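木製天板に置いた白い丸皿の跡と、配線穴まわりの手入れについて

Domenica Kofler
閲覧数 3,197

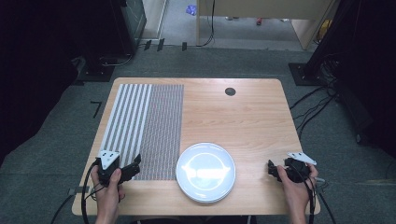

淡い色の木の天板で、角を丸めた長方形のテーブルを使っています。奥の縁に近い右寄りに、配線用の丸い穴が一つあります。作業台と食事の台を兼ねていて、左側にはグレーと白の模様の入ったシートを敷き、右側は木肌のまま残しています。皿はシートのすぐ右、手前側に置くのが習慣になっています。

質問は三点です。

一点目は、皿を置く位置に出る輪状の跡です。正面から見ても分からず、天井の照明が斜めに入る角度でだけ見えます。直径は皿の縁より小さく、裏の高台の径と一致します。指でなぞっても段差は感じません。白く曇っているというより、その部分だけ艶が上がっているように見えます。中性洗剤を薄めた布で拭き、乾いた布で仕上げましたが変化はありませんでした。これは塗膜の傷でしょうか、それとも熱による変質でしょうか。料理は温かいものも載せますが、鍋を直接置いたことはありません。

二点目は、シートを敷いた部分と敷いていない部分の色の差です。二月に一度シートをめくったところ、縁に沿ってごく薄い境界線が見えました。窓は右手側にあります。シートを外して放置すれば差は縮まるものでしょうか。それとも天板全体を研磨して塗り直すしかないのでしょうか。シートは平らに置いているだけで、粘着はしていません。

三点目は配線穴です。拭き掃除のたびに布の繊維が穴の縁に引っかかり、水分がそこに残る気がしています。穴の内側が無塗装かどうかは上からでは判断できません。外して確認してよいものか、外すとすればどちらから押すのかを知りたいです。

天板はZullumという店で買ったもので、説明書には「ウレタン仕上げ」とだけあり、艶の等級や樹種の記載がありません。販売元に問い合わせましたが、型番が廃番とのことで、返答は「乾拭きをしてください」の一行でした。手元にあるのはPlulteranoの水性ワックスと、目の細かい研磨紙(2,000番)です。これらを使ってよいかどうかも併せて教えてください。

追記:皿は磁器で、高台の接地面には釉薬がかかっていません。指で触るとわずかにざらつきます。書き忘れていました。

追記2:跡の数を尋ねるコメントがありましたが、位置がほぼ同じなので重なっており、個別には分けられません。

Konrad Nägeli
ベストアンサー

追記の内容でほぼ絞れます。一点目は高台による擦れと考えるのが妥当です。

磁器の高台は接地面だけ釉薬を剥いで焼きます。釉を残すと窯の棚板に溶着するためです。この無釉の面は硬く、ウレタン塗膜よりはるかに硬度が高い。艶消しや半艶の塗膜は表面に微細な凹凸を持たせて光を散らしているので、硬いもので同じ場所を繰り返し擦ると凹凸の頂点がつぶれ、そこだけ艶が出ます。段差がない、斜めの光でだけ見える、径が高台と一致する、という三つの所見はいずれもこれと合います。

熱や水蒸気による変質であれば、通常は白く濁ります。塗膜の中や下に水分が入って光が散乱するからで、艶が上がる方向には出ません。ただし艶消しの塗装では熱で艶が変わる例もあるため、完全には除外できません。

見分け方は次のとおりです。部屋を暗くして懐中電灯を天板すれすれに当て、輪の部分を見てください。細かい線が同じ方向に走っていれば擦れです。線がなく、輪郭がぼやけて内側まで変化していれば熱を疑います。

補修について。手元の2,000番は使わないでください。艶消し面に当てると、いまの輪よりも広い面積で艶が上がります。部分的に艶を落とす方法としては、灰色のナイロン不織布(研磨材入りの細目)で木目方向に軽く引くやり方がありますが、周囲と揃えるのは難しく、まず天板の裏で試す必要があります。裏面は表と塗装の仕様が違うことも多いので、裏で成功しても表で同じ結果になる保証はありません。見える角度が限られているなら、何もしないのが最も損失の少ない選択です。

ワックスも勧めません。ウレタン塗膜は木に油分を浸透させない仕上げですから、水性ワックスは塗膜の上に薄い層を作るだけです。塗った直後は輪が目立たなくなりますが、皿を置く場所から先に剥がれ、むらになります。除去には剥離剤が必要になり、それが塗膜を傷めることがあります。

再発の防止は皿の側で行うほうが確実です。

・高台の接地面を、耐水研磨紙を水で濡らして平らな面の上で軽く回し擦りする。ざらつきが取れたら止める。ここには2,000番が使えますが、ざらつきが強い場合は先に粗い番手を当てないと進みません。釉薬のかかった部分には触れないこと。
・粉が出るので流水で洗い、よく乾かす。
・皿は引きずらず、持ち上げて置く。
・皿を重ねてしまう場合は、下の皿の見込み(くぼんだ底面)にも同じ擦れが出るので、処理は全部の皿に行う。

二点目の色の差は光によるものでしょう。ウレタン仕上げでも木そのものは光で変色します。樹種によって濃くなるものと淡くなるものがあり、淡い色の材は黄みを帯びて濃くなる例が多いようです。シートの下は光を受けないので、元の色のまま残ります。

シートを外せば、遅れていた側の変色が進んで差は小さくなります。変色の速度は初期が最も速く、あとになるほど緩やかになるため、遅れた側が追いつく形です。期間は窓の向きと樹種で変わるので数字は出せません。直射日光に当てて早めようとすると、乾燥で反りや塗膜の割れを招くので避けてください。研磨して塗り直すのは、半年ほど待っても気になる場合で十分です。突板の場合は表面の木の層がごく薄く、研磨で下地まで抜けることがあります。先に天板の側面と裏を見て、木目がつながっているかどうかを確認してください。

シートを使い続けるなら、ときどき位置を変えるか、使わない時間は巻いて片づけます。可塑剤を含む軟質の塩化ビニル製だと、塗膜と密着して艶が変わったり、貼りつくことがあります。材質が分からない場合も、定期的にめくって空気を入れておくのが無難です。

Cadwaladr

配線穴の件だけ書きます。

穴の縁に輪の部品がはまっている構造なら、たいてい差し込み式です。蓋が付いているものは先に蓋を外す。輪の本体は天板の下から指で押し上げます。上からマイナスドライバーでこじると、ほぼ確実に塗膜が欠けます。固い場合は接着剤かシーリング材で留めてあるので、無理に外さないこと。

輪がなく、穴が開いているだけの天板もあります。その場合は指を入れて内側を触ってみてください。毛羽立ちがあれば無塗装です。

外れたら断面を見ます。

木の繊維が見える:無垢か集成材。塗られていなければ、ウレタンニスを筆で薄く二回。一回目が乾いたら毛羽を軽く落としてから二回目。
細かい粒が固まったような断面:パーティクルボード。水を吸うと膨らみ、元に戻らない。こちらのほうが塗る必要性は高い。吸い込みが激しいので三回は必要。

塗ったあとは完全に硬化するまで部品を戻さない。早く戻すと貼りつきます。私は一晩で戻して、次に外すとき塗膜ごと持っていかれました。

普段の掃除では、穴に向かって拭かず、穴の縁から外へ向かって拭く。布は固く絞る。繊維が引っかかるのは縁にバリがあるためなので、輪が樹脂製なら爪やすりで落とせます。

Trarkasard

うちも木の机です。コルクの鍋敷きを5枚買って皿の下に敷いたら解決しました。1枚200円です。跡はオリーブオイルを塗ると消えます。

Konrad Nägeli(返信)

上のオリーブオイルは避けてください。ウレタン塗膜には浸透しませんし、オリーブオイルは不乾性油なので固まらず、べたつきが残って埃を集めます。跡が消えて見えるのは、油の膜で表面の凹凸が埋まっている間だけです。すでに塗ってしまった場合は、薄めた中性洗剤で拭き取れば問題ありません。

コルクを敷くこと自体は有効です。ただし濡れたまま敷くと色が移ることがあるので、乾いた状態で使ってください。

Domenica Kofler(質問者)

ご回答ありがとうございます。懐中電灯で確認しました。輪に沿って細かい線があり、向きは主に左右方向でした。皿を横にずらす癖があるので、擦れで間違いないと思います。補修はせず、高台の処理だけ行います。

天板の側面を見たところ、表と側面で木目がつながっておらず、突板の可能性が高そうです。研磨は見送ります。

配線穴の部品は、下から押すと少し動きましたが外れませんでした。片側に透明なものが付いているので、接着されているようです。このままにして、拭く向きだけ変えます。

シートは夜の間だけ外しておくことにしました。夜では光の条件が変わらないという指摘があれば、お願いします。

Konrad Nägeli(返信)

夜に外しても色の差には効きません。日中に外してください。通気と密着の防止という点では夜でも意味があります。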